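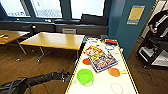

Site visit (medical hiring)

A site visit is the trip a doctor, nurse practitioner, or other clinician makes to a hospital or clinic before taking a permanent job there. It usually comes after one or two phone or video interviews and before a written offer, and it usually lasts a day or two. The employer pays for most of it. People in the business also call it an on-site interview, a second look, or just "the visit," and I'll use all of those below because I've never managed to stick to one.

I'm Puspita Halim, and I look after the hiring and contracts pages of this encyclopedia. Before that I booked these visits for Valulis, a recruiting firm that mostly filled jobs in small towns, so you'll find a fair bit of small-town bias in here (sorry, big medical centers, you have plenty of articles already!).

Where it fits

The usual order goes: application or recruiter call, a screening talk, a longer video interview with the people in the department, then the visit. References may be called before or after. Some employers run the license and background questions early so that no one flies across three states only to find a problem that would have shown up on a form. I like that way of doing it, and I wish it were more common.

A visit isn't an offer, though plenty of candidates treat the invitation as a very good sign, and they're mostly right to. Flights, a hotel, and half a day of other doctors' time add up, and small hospitals don't spend that on people they're lukewarm about. Some places do bring in two or three finalists, on separate days, and a polite candidate can simply ask how many others are visiting. Most recruiters will tell you.

Locum work (short-term cover, see the separate article) almost never involves a visit. You see the building for the first time on your first shift. Some doctors end up using a locum stint as one very long site visit, which is a pretty smart way to go about it if the contract allows a move to a permanent job. Check for a buyout fee first, and see Placement fee for how those work.

A typical day

Schedules vary a lot, but the bones are familiar. There's breakfast with someone from recruiting, a tour, then a string of short meetings: the department head, a couple of future colleagues, the nurse manager, somebody from administration. Lunch is often with the group. The afternoon tends to be looser, and in smaller places it turns into a drive around town with a real estate agent. Dinner is where spouses and partners get properly included, and where the best questions get asked, in my experience, once the name badges are off.

At Latuheru, a regional hospital I sent a lot of people to, the standard visit started at 7 in the morning and had 23 minutes set aside for each meeting. I have no idea where that number came from. It was on the template when I arrived and it was on the template when I left, and every single visit ran over by lunch anyway. They did keep one thing I still recommend to everybody, which was an open hour in the middle of the afternoon with no escort at all. Candidates wandered down to the cafeteria, sat in the lobby, called home. They came back with much better questions.

Tours usually cover the clinic or ward, the call room, imaging, the emergency department, and the office the new person would get. Ask to see the real office. If the answer is that it's being decided, fine, but get the answer. For procedure-heavy jobs the equipment matters more than the view, so a candidate may want time with the techs as well as the doctors, and it's perfectly normal to request that a week ahead.
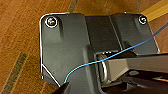 Family is the other big piece, and I think the older version of this article undersold it badly. A partner who has nothing to do all day but sit in a hotel will remember the town as a hotel. Good recruiters build a second schedule with school visits, a look at childcare, a meeting with a possible employer if the partner works, and a free stretch to just poke around. Trovstead, one of the towns on my old list, had a terrific person at the library who'd show families around, and I'm convinced she filled more jobs than I did. Kids can come too in most cases, but say so early, as it changes the travel booking and somebody may have to find a sitter for dinner.

Who pays

The employer normally covers travel, lodging, meals, and a rental car or rides for the candidate. Many cover one guest too. Two arrangements are common:

Direct booking, where the hospital or its agency buys everything and the candidate carries nothing but the small stuff.

Reimbursement, where the candidate pays and sends in receipts. Keep every one of them, including parking. Ask what the deadline is, and ask whether mileage is paid if you drive.

The most argued-over claim I ever handled was for $523, almost all of it a changed flight after a storm, and it took 34 emails to settle. The hospital paid in the end. The policy just hadn't said what happens when the weather decides for you, and now I tell people to look for that line before they travel.

Candidates sometimes ask whether they have to pay the money back if they turn the job down. As a rule, no. If an employer wants a repayment agreement for a simple visit, that's unusual enough that I'd want it explained in writing, and I'd be slow to sign.

Questions worth bringing

This could be its own page (and may become one, see the talk section). Meanwhile, these are the ones I've seen do the most good:

Why is the position open, and how long has it been open?
How is call split, and what happens when someone is out sick?
Who left in the past couple of years, and can I talk with one of them?
How many patients would I be expected to see once I'm up to speed?
Who decides my schedule, and how far ahead?
What support staff come with the job, and are those positions filled today?

Watch how the answers line up from person to person. Small differences are normal. If the department head says call is light and the nurse manager laughs, you've learned something!

Pay can come up during the visit, but it's usually handled by one person, often the recruiter or an administrator. Asking a future partner over soup what they make is legal, as far as I know, and still a bit awkward.

Afterward

Most employers gather comments from everyone who met the candidate and decide within a week or two. A short thank-you note is customary in both directions. Candidates who know they don't want the job should say so quickly, and candidates who aren't sure can ask for a second visit, often at a different time of year. The clinic in Ganirstead used to hold its visits in August, when the lake was warm and everyone was cheerful, and I started pushing for a February trip as well after a couple of new hires met their first winter there and left.

An offer may come as a letter of intent, with the full contract to follow. Nothing said at dinner counts until it's in the contract, so anything that mattered on the visit (the office, the schedule, the extra nurse) should go into the notes you send back to the recruiter while it's fresh.

See also: Letter of intent; Locum work; Placement fee; Relocation allowance; Sign-on bonus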